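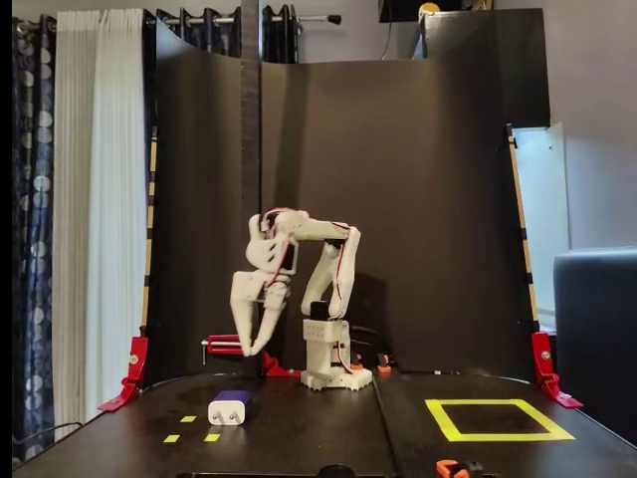
Page last changed: Oct 15, 2022, by Raili Harju

Charger task, second arm. Notes from the teleop session, carrying on from the August page.

Setup is the white printed arm on the black table with the curved backdrop behind it. The object is the small white USB charger with the purple-blue top. Goal is the yellow square on the right half. Start position is by the three short strips of tape on the left. Put the charger down near them and shift it a little between episodes. Don't line it up the same way each time, or we get the August data again.

Younes drove first, then me. We kept 60 episodes and threw out 7. Four of the bad ones were mine, all the same mistake: I closed the fingers too high and they slid up off the charger. The fingers are long and curved and only come together near the tips, so the grip has to be low. What worked for me was to stop above the object, let the follower catch up, then go straight down and close slowly. Younes doesn't stop and still gets it, but his episodes are harder to cut.

Episode length is set to 26 seconds. That is enough for one grasp, the carry and a release. If you miss the first grasp, don't try again in the same episode. Discard it and reset. Sorin wants retries kept as a separate set later, under their own task name.

Lag: the wrist follows the leader well, the elbow doesn't. On the long carry to the right it arrives late and then overshoots. I lowered the gain on the elbow servo and it got better, with some droop when the arm is stretched out. Left it there. Old value is in the config, commented out.

Tried hand guiding too, torque off, moving the arm itself. The paths are smoother, but my hand is in the camera view for the whole episode, so those are no use for training. Fine for recording the rest pose. Yiran asked if we could replay the joint path afterwards and film that. Possible, not tried.

The table seam runs from near the base toward the front. Keep the charger off it.

Files are on the Cundeck drive under charger_b, starting at episode 1377. Mohcine has the script for trimming the idle part at the start.

To do:
Recheck the elbow zero before the next session
Tighten the base
Ask Mohcine whether the release should be in or above the square
Another set with the charger turned sideways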